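4.2 What ends up in the bag

I'll admit I started this part of the study thinking bags were boring. Boxes have sides, you can stack them, and when Callum Gillies and I first drew up our list of household containers we gave the plastic bag a single line. Then we went through our notes from the Grevden households and there they were, on door handles, on chair backs, at the bottom of closets, half full of things that were on their way to somewhere else (the wash, a cousin, the thrift store) and had been on their way for quite a while!

So we went back and asked people to talk us through their bags. We did 14 of these conversations in October, most of them in hallways, and I loved every one. What struck me first was how often cloth came up. A towel will go into nearly any bag, it takes whatever shape is left over, and a thin bag sags and bulges to fit it. Figure 3 gives a fair idea of the type: open top, crumpled sides, something soft and pink showing.
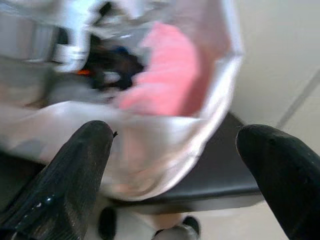 Figure 3. White plastic bag, open at the top, with a soft pink item inside, most likely a folded cloth or towel.

The open top matters more than I expected. People told us they left bags untied so they could see what was in them, and color did a lot of the work here. One woman in Rukberg said she never labels anything, she just looks for "the pink one" or "the one with the stripes." Ostrowski's scheme, which we borrowed for the boxes in 4.1, has no place for this kind of looking, and we ended up adding a code for it (peeking, if you want the name we used around the office).

Witold Kołodziej read an early draft and asked whether a bag like this counts as storage or as transport. Fair question! We coded it as both, and I still go back and forth on that. The 4 bags that had been tied shut we left for section 4.3, where they sit with the sealed boxes.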